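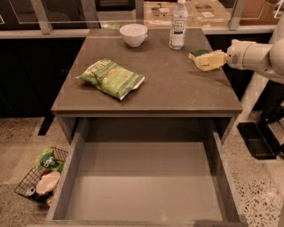 Surely people know what they ate yesterday, came one reply to last term's version of these notes, and if they know it they can write it down, so what is the fuss about? The same reply went on to say that a food diary kept for a week must be better than a guess. I'd accept the second part, with conditions. The first part is what this handout is for.

Tagged: Food and Society / Survey Methods / Handouts

Food diaries and what they are worth

Please read these notes before the seminar and bring the Brulside paper with you. We will spend most of the hour on its table 3.

1. What a diary asks of people

The usual instruction is to write down everything you eat and drink, when you have it, with an amount. That sounds simple until you try it. You have to notice that you are eating, stop, find the diary, decide what the thing is called, and judge how much of it there was. A sit-down dinner gets through all of those steps quite well. It has a time and a name. Half a biscuit taken on the way past the tin usually falls at the first one.

Packets bring a problem of their own. "Crisps, one bag" could mean a small bag from a multipack or a large one meant for several people. A crumpled bag of crisps left on a worktop tells a visitor that crisps are eaten in that home. It doesn't say by whom, over how many evenings, or whether there are still some in the bottom. The diary is supposed to supply exactly that, and often the entry says no more than the bag does.

Bowls are worse. People write "one bowl" as if a bowl were a unit. Some studies hand out picture cards with portions on them, and these do help, though the person is then matching a memory to a photograph of somebody else's crockery.

2. The Brulside study

Brulside asked 52 households to keep a paper diary for 7 days. The report says that the diaries give "a full and reliable picture of home eating". I don't think that sentence should have got past a reviewer.

Look at who is left by the end. Of the 52 households, 11 stopped before the last day, and the authors drop them from every table. They mention this once, in a note under a chart. No attempt is made to find out whether the ones who stopped ate differently from the ones who carried on. My guess is that they did, as a household having a chaotic week is likely to eat oddly and also likely to give up on a diary. It is only a guess. The authors could have checked it from the days those households did fill in, and they didn't.

Then look at the days themselves. The number of snacks recorded falls steadily from the first day to the last. The authors read this as people eating better once they paid attention. Perhaps. It is also what you would see if people got bored of writing. Both stories fit the table and the study has no way of choosing between them. When you meet a result like this in your own reading, ask what the authors would have needed to collect in order to tell the two apart.

Drinks are nearly missing altogether. Water hardly appears in the tables, and I find it hard to believe that it hardly appeared in the kitchens.

3. Does an app fix it?

Sesteda is the phone diary that most of you will have heard of by now. You scan a barcode and the app fills in the name and the weight. The claim made for it in the Flakodlow trial is that it removes human error.

It removes some spelling mistakes. The weight it fills in is the weight of the full packet unless the user changes it, and changing it takes more taps than leaving it alone. Food without a barcode, such as soup made at home or an apple from a bowl at work, has to be typed in by hand. So the app makes packaged food easy to record and everything else a nuisance, and the trial then reports that people who used it recorded more packaged food. I would want a lot more before I called that a finding about diets.

The time stamps are useful, I admit. They show a large cluster of entries after 9 pm, including a good many breakfasts. Paper diaries must be filled in late as well, only we can't see it happening.

4. Checking against something else

A diary can be compared with till receipts, with what goes in the bin, or with tests on blood or urine. Each has its own holes. Receipts miss meals out, and bins miss whatever the dog had. Lab tests are good for a few nutrients and say nothing at all about the rest. Even so, a study that sets its diaries beside any one of these is worth more of your time than a study that trusts them alone.

For the seminar

Keep your own diary for one day, on paper. On the following day, without looking at it, write out from memory what you had. Bring both sheets. You won't be asked to show them to anyone, but please mark every item that appears on one sheet and is missing from the other, and have a go at saying which sheet you believe.

Also read the method section of the Flakodlow trial, which is short, and find the place where it explains how people were chosen. I have looked twice and am still not sure it does.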